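Hand-held gripper demos: policy closes too early on thin handles
Posted in Teaching by Demonstration

milby_bench
2 Dec 2018

We record demonstrations with a hand-held gripper that has a camera on it, then train a policy for the arm from those recordings. Same two-finger geometry on both. Block pick-up is fine. With kitchen utensils the arm closes before the fingers are on either side of the handle and pushes the thing across the table. 200 demos, one operator, 15 frames per second. Would more demos fix this, or is it timing?

Solange Vasconcelos
Check timing first. Your width signal and your video almost certainly have different delays. Film a hard close against a block, find the frame where the pads stop moving, and compare it with the width log. On our Eltitz unit the video was 37 ms behind. Shift one stream before training, and then shift the arm's commands by its own delay too, which is a separate number. Teleoperated data has the same problem, only the operator hides it by slowing down.

tyagi_user
just get more data. we had 1974 demos and never saw this

Heloísa Marinho
Agree with Solange on the delay. I would add that one operator is a problem in itself. People who do this all day start closing while the hand is still moving, and the policy copies the habit without the skill. Ask for a short stop before each close — half a second is plenty.

Also vary the start pose. Flat items lying on the table need a different approach from anything with an upright handle, and if both are in the set you want each of them started from several sides.

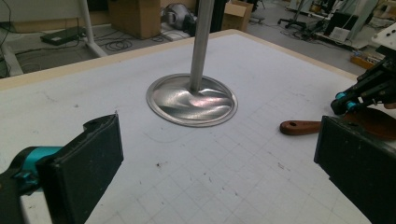
Keep the failed grasps in a separate folder instead of deleting them. We went back to ours in May and found most were early closes from the same two sessions. If you trim clips, leave the approach in. The Stellham export script cuts it by default, and the setting is in the config file, under clip start.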